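Zarnwood Shared Kitchens
Interim report to the funder, second reporting period
Prepared by Fanni Virág, June 13, 2022

1. Status

The refit of the Mernwood dining hall is complete except for the serving hatch. Meals restarted under the temporary food permit, and 1,258 were served in the period against a planned 1,100. The overrun was absorbed by the dry goods budget line. The hall seats 40 at one sitting; a second sitting was added on the busier evenings.

Tableware was bought outside the main equipment order, under the small items line. 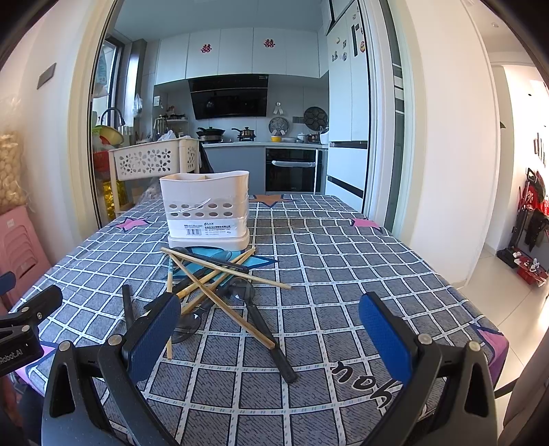
Utensil holder and star-pattern tablecloth, Mernwood.

2. Plumbing and ventilation

The grease trap was replaced and passed inspection at the second visit. The first visit recorded a missing access cover, which Gijs Postma has since fitted. The extraction fan runs at the specified rate on the high setting only. On low it falls short, and the supplier, Voto, has agreed to exchange the controller under warranty. No date has been confirmed – cooking is on the high setting until then.

Hot water recovery time is 26 minutes from empty. The design figure was 20. Hakim Raju attributes the difference to the unlagged pipe run behind the store and has priced the lagging at $200, to be met from contingency.

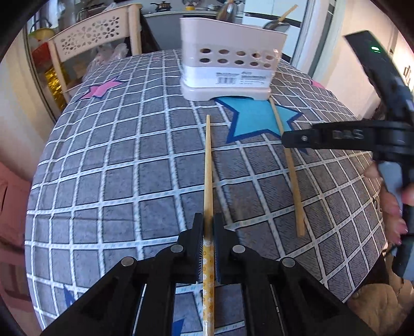
Supplies and Storage

Dry storage moved to the north room. Shelving is installed on three walls. The fourth is held back for the second freezer, delayed at the manufacturer. Stock is now recorded at delivery and at weekly close. The two records disagreed in four weeks of the period, in each case over rice and cooking oil, and the issue sheet has been revised.

3. Staffing

Svetozár Procházka took over evening supervision from Henk Smits, who remains on the rota for deliveries. Two kitchen assistants hold the food hygiene certificate; a third is booked on the next course.

4. Next period

Serving hatch to be fitted and signed off. Fan controller to be exchanged and airflow measured again on both settings. Permanent food permit application to be filed before the temporary permit lapses in November. We request that the unspent signage allocation be carried forward to the next period.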